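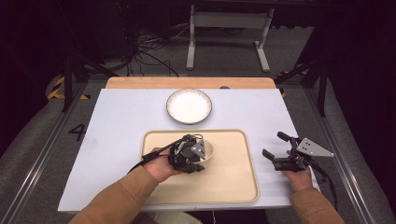
Resealing a secondhand table

bollon_bound: Paid 14 bucks for a table in Bolger. Top is thirsty. Cutow oil or Namer wax?

tallpaul755: Oil. Wax is for people who enjoy waxing.

crumbtray: Disagree — Cutow stayed tacky on mine until March. I still have sleeve lint in it.

tallpaul755: Then you put on too much.

crumbtray: I put on what the can said.

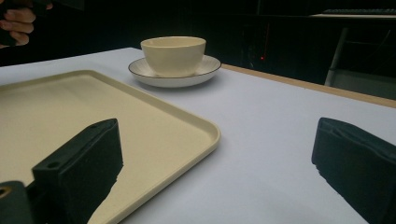
bollon_bound: How long between coats?

tallpaul755: Six hours, longer if it's humid.

crumbtray: Or until March.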